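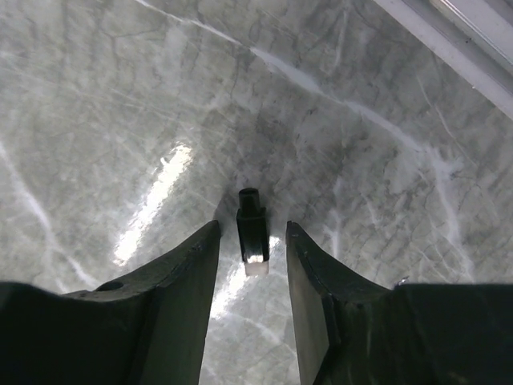 Figure 5. Wrist camera view with the gripper open and the small black part upright on the marble. A bright glare lies to the left of the part.

5.2 False height readings on polished stone

The most serious fault in the Bostwood trials was connected with the surface of the table and only indirectly with the grasping policy. We recorded 1,246 pick attempts on the marble top. In 50 of them the arm went down too far and the protective stop was triggered by contact between the fingertips and the stone. No such stop was recorded on the matt board which we used for the earlier tests.

After reading the logs we found that the height estimate had usually jumped shortly before the contact. The estimator, Orno, searches for the lower border of the part and takes it as the contact line with the table. On a glossy surface this border is not well defined. In Figure 5 the lower tip of the part is white and translucent and it glows strongly, while the body over it is matt black. Orno often placed the border at the shoulder or inside the bright tip – in both cases the error was large enough to make the descent unsafe. The second band of light, between the two fingers, made the matter worse, as it was sometimes joined to the tip during segmentation.

The veins of the marble, which we had suspected at first, played a smaller role. They caused wrong candidates far from the part, but these were removed by the existing filter.

As a temporary measure we limited the descent speed in the last part of the motion and rejected any height estimate that changed suddenly between two images. We then repeated around 400 attempts under the same lamps. The stop was still triggered in five of them, so we do not consider the fault as solved. The force limit remained active in all trials reported in Section 6.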